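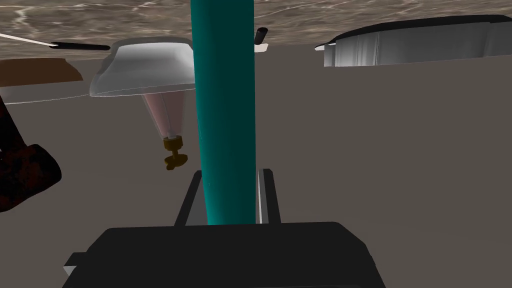 tapwasher
Went along to the Clandik open day in February and came home less excited than I went. 322 people had registered, so you got 20 minutes at each station and then got herded on. The bit I wanted was the simulator, because that's what they kept talking up in the flyer. It's the usual virtual kitchen or bathroom sort of job, with a marble-look slab, white basins under it and a teal cylinder standing between the two black fingers of the gripper. Looks tidy. My trouble is that everything in there is clean and grey behind, and my work is never like that. I asked what happens when the real pipe has a bit of slime on it and got a smile and a brochure.

noonan_rd
You went to an open day and got a brochure. What were you expecting?

tapwasher
An answer, mate. Drove 2 hours.

Kelpie88
I was there in the afternoon and I reckon you're being a bit harsh. The bloke at our session said straight out that the sim is for practising the reach and the grip, and the real arm gets tuned separately. He didn't claim it could fit a tap.

tapwasher
Ours did. Or near enough. "Ready for plumbing tasks" was on the slide.

gravelbin
Slides say all sorts. Resasico had the same line at their demo and the arm spent half the session parked while someone rebooted it.

Kelpie88
Still, you can run a thousand goes in a simulator overnight and break nothing. Hard to do that with a real basin.

tapwasher
Sure, and I'd like to see the number for the real basin afterwards. I asked for that too. They said it would be in the Murnov report, whenever that turns up.

noonan_rd
Was the sausage sizzle any good at least?

tapwasher
30 minute queue. Ran out of onions.

gravelbin
If anyone gets hold of that report, post it in this thread please. I'm not going to another one until I've read it.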